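Comparing two hands on the same pick task in simulation

This page covers the procedure we use at Lokdale to compare end effectors before committing one to the bench. It assumes a bimanual model is already loading in Stekadico and that both arms home without joint limit warnings. If they do not, fix that first.

1. Fix the task and the seeds

Use one task for the whole comparison: pick a small can from a cutting board and place it in the wire basket. Lock the object masses and friction values in the task file, then generate a seed list. We use 69 seeds per hand. Fewer than that and the difference between two decent grippers disappears into the noise.

Commit the seed list with the results. Runs made against a different list cannot be merged later.

2. Mount the hand and check the wrist offset

Swap the hand in the robot description file and leave everything upstream of the wrist alone. The tool center point must be re-entered for each hand. A stale offset is the usual cause of a bad first batch – the fingers close short of the target and every failure gets logged as a slip.

Jog the right arm to the pre-grasp pose and pause. Look at the head camera view before starting the batch. The can should sit between the fingers and the thumb, with the basket in view on the left.

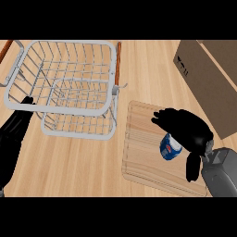 STEP 3: CAMERA AND CONTROLLER SETTINGS

Keep the head camera pose identical across hands. The black bands at the top and bottom of the render are padding. Crop them before computing any visibility score, or the score will be low for both hands.

Set the controller as follows:

Mode: joint position
Closing speed: same value for both hands
Grasp timeout: 4 seconds
Retries: 3

Do not tune gains between hands. Charito Lacson's earlier Soriano comparison did this, and the results had to be thrown out.

4. Run and log

Start the batch from the command line with rendering off. Logging every contact event produces files of up to 264 MB per batch, so write them to local disk and copy afterward.

Record for each seed: grasp closed, lift held, can released over basket, can at rest inside basket. Score these separately. A hand that lifts well but snags the rim on release needs a different fix from one that never closes.

5. Read the results

Compare lift rate first, then placement. Replay any seed where the two hands disagree and check the contact log against the video. A tipped can is the harder case for a multi-fingered hand, so sort by can angle before averaging.

Send questions on the task file to Lizelle Moodley. Bench results from Danham are kept in a separate folder and use the same column names.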